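茶歇三明治装篮与摆放操作指引

适用范围:Usmont 会议中心各楼层茶歇台、小型会议室及培训教室
编制:Mivitz 餐饮服务部
日期:2018年12月

一、目的

为统一茶歇期间冷食的装篮方式,保证出品整洁、取用方便,特制定本指引。各班组在布置三明治、小餐包等无汤汁类冷食时,应按下列步骤执行。热食、奶油类甜点及切配水果不适用本指引,请参照《Borkowska 冷柜与保温台使用说明》。

二、准备物品

浅口圆形编织篮;食品级防油纸或白色餐巾;食品夹;一次性手套;锯齿面包刀;白色砧板;中性清洁剂与软毛刷;品名卡及卡座。

编织篮应选用篮口平整、无断条翘刺者。篮底编条松动的,一律退回库房,不得垫纸后继续使用。

三、篮具清洁

1. 先将篮子倒扣轻拍,抖落缝隙中的面包屑。
2. 用软毛刷蘸取稀释后的清洁剂,由篮心沿编条方向向外刷洗。篮口卷边处纹理较密,应反复刷洗两遍。
3. 清水冲净后倒置于通风架上晾干。藤制篮具不得浸泡,也不得放入洗碗机;仿藤篮具可短时冲洗,水温不宜过高。
4. 篮具完全干燥后方可接触食品。当日未能晾干的,应改用备用篮。

四、三明治的切分

1. 吐司去边后夹入馅料,上下两片对齐,用手掌轻压片刻。
2. 沿对角线一刀切开,得到两块三角形。下刀时应来回拉锯,避免直接下压,以免面包塌陷、馅料外溢。
3. 每切完一份,须用干净湿布擦拭刀面。番茄、生菜等含水馅料应事先沥干,番茄片可用厨房纸吸去表面汁水。
4. 切好的三明治如不立即上台,应覆盖保鲜膜冷藏,单份重量允许误差为2克。

五、装篮步骤

1. 戴好手套,检查篮内有无异物。
2. 多份装篮时,先铺防油纸,纸边不得高出篮口;带独立包装的出品可不铺纸。
3. 用食品夹夹取三明治两侧面包,平稳放入。不得夹捏切面。
4. 单份出品宜侧放于篮心附近,切面外露,使客人能够辨认馅料。

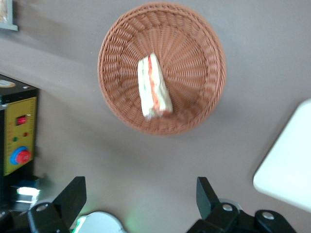

5. 多份出品应沿同一方向依次斜靠,尖角朝向一致,份与份之间留出夹取空隙,不得叠放超过一层。
6. 不同馅料应分篮摆放。素食与含肉出品不得同篮,并须分别配置品名卡与食品夹。

六、上台与巡视

篮具应置于台面平稳处,与台沿保持适当距离。每张茶歇台的三明治总量最多900克,不足时由备餐间补充,不宜一次摆满。品名卡放在篮具正前方,卡面须注明馅料及致敏原。

茶歇期间由当班人员定时巡视,及时清理散落的面包屑,整理倾倒的三明治。补充出品时应整篮更换,不得将新制品加入旧篮。茶歇结束后,台面剩余三明治不得回收再次出品。

七、记录与咨询

每次更换篮具后,请在茶歇台记录表上填写时间、出品名称及经手人姓名。记录表由楼层主管 Desmond Blackwood 按月收存。对篮具领用或本指引内容有疑问者,请与备餐间 Kenji Ambrose 联系,内线43。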